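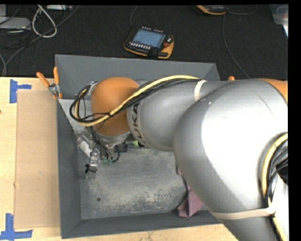 Fig. 1. KUKA arm over a gray bin, cloth at lower right. Note the cables, the clamp and the tape.

Unit 7: What the quote leaves out
Notes by Selamawit Abera

Students budget for the arm. The arm is the easy line, as it comes with a brochure. Now price the rest of Fig. 1: gripper, hoses, connectors, straps, table, bin, clamp. Blue tape is cheap and will still need a purchase order.

The Breven worksheet has 14 lines. Most teams fill in two and feel wonderful.

Rules for the June plan:
Get the gripper quoted separately from the arm.
Put about 200 dollars under "small stuff" – then watch it go.
Give the teach pendant a holder. Floors are free, but so are footprints.
Ask Tarncombe and Sollell who pays shipping on spares. Get it in writing.

For next class: read Lu, the chapter on spares, and bring your worksheet with every line filled in. "TBD" is not a price.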